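Parts Sorting: Where the Training Set Stands

The parts sorting project at the Bunting building passed 2410 recorded examples on Tuesday. Each one is a single attempt at picking up a part and putting it in a bin, run by an operator who guides the arm and hand from start to finish. The model learns from these runs, so the past two months have gone mostly into making them, checking them and throwing some away.

Azlan Govindasamy took over the recording schedule in November. Under his plan each operator does 44 runs in a shift, with a break halfway, and nobody does two shifts in a row. Tired operators make jerky movements, and the model copies them.
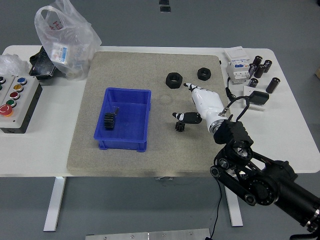
Small black parts have been the hardest group to record. The first month was nearly all large pieces, and the model trained on them did badly when Drumell, our test customer, asked for gears and fasteners. The current list mixes the two. A typical layout has a spur gear in the blue bin and hex nuts in two sizes out on the board, with a smaller gear standing on its edge closer to the hand. The standing gear is there on purpose. Operators tend to lay parts flat when they reset the board, and a part on its edge needs a different grip, with the thumb coming in from the side. Azlan now writes the starting position of every part on the run sheet so that the odd ones get their share.

Failed attempts are kept if the operator recovers within the same run. A dropped nut that gets picked up again is useful. A run where the operator gives up is marked and left out of training, though it stays on disk. The reviewers at Trornier look at every fifth run and send back a list of the ones they would cut. Last month they cut 70, mostly for a hand that paused too long over the board before closing.

The next step is to change the lighting and move the bin to the other side. Both have stayed the same so far, and we expect the model has come to lean on that. Operators who want shifts should sign up on the sheet outside the Bedano room. New people need 5 practice runs with Azlan before their first recorded one — allow an hour.

Comments (3)

Reply | Report
Do the practice runs go into the set too? Mine were pretty clean by the end.

Reply | Report
No, they're stored separately. Ask Azlan if you think yours are worth a look.

Reply | Report
Please write the nut sizes on the run sheet as well. "Large" meant something else on the old list and I had to redo half a morning.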